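3.2 Construction and recording

The hand-held grippers were built in the shared workshop at Drudthorpe between other users' bookings, which limited us to parts that could be made or fitted in a single evening. The housing was redrawn twice. In the first version the linkage arms shared a pivot plate with the trigger, and any slack in the trigger cable showed up as play at the fingers. The second version separated the two, and the third (used for everything reported here) only moved the fixing holes outwards so that the arms could be removed without opening the body.

The arms move symmetrically about the centre line, so one measured angle is enough to recover the opening between the fingers. The angle is read by a small encoder on the trigger shaft and logged with each video image. We checked the reading against feeler gauges before each block of recording and replaced one encoder in August after its zero had drifted. Recordings made with the drifting part were thrown away and are not counted below.

Finger pads were the part most often changed. Hard pads let thick knitwear slip out sideways, while very soft ones folded under themselves when the finger was pushed along a mattress. The pads finally chosen are blue, which also makes them easy to separate from the black fingers in the video (Figure 4). Each pad is held by a slot and can be swapped without tools. 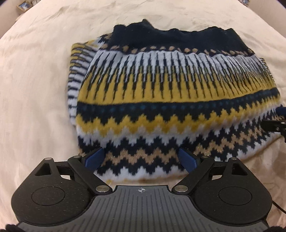
Figure 4. View from the hand-held gripper, jaws open at the lower edge of a folded patterned sweater. A second gripper reaches in at the right.

Recording was done at home by two of the authors, on a bed covered with a plain sheet. A bed is a poor work surface by the standards of most folding studies - it gives under load, and the sheet tends to travel with the garment - but it is where much household folding is done, and we wished to keep that difficulty in the data. The operator was asked to work at a normal pace and to leave a poor fold as it was.

In all, 263 recordings were made. Four were rejected for missing encoder data, leaving 259 for training and testing. Of these, 106 are of knitted garments and the rest are of woven shirts and towels. We held back 30 of the knitwear recordings for testing and chose them by garment, so that no test garment was seen in training.

Knitwear with a dense pattern raised a separate problem. Our first edge detector, taken over from the towel work, relied on brightness changes and often placed the hem of a garment on a stripe inside it. Repeating zigzags were the worst case. Lens curvature added to the trouble, as a straight hem close to the fingers appears bowed and was sometimes scored as two short edges. Correcting the curvature before detection removed most of the split edges but did nothing for the false hems. We therefore replaced the detector with a small segmentation model that labels garment and sheet, and took the hem as the border between the two labels.

The gripper itself is also masked. The body fills the same part of the view in every recording, so a fixed mask serves for it, whereas the arms and fingers need a mask that follows the logged opening.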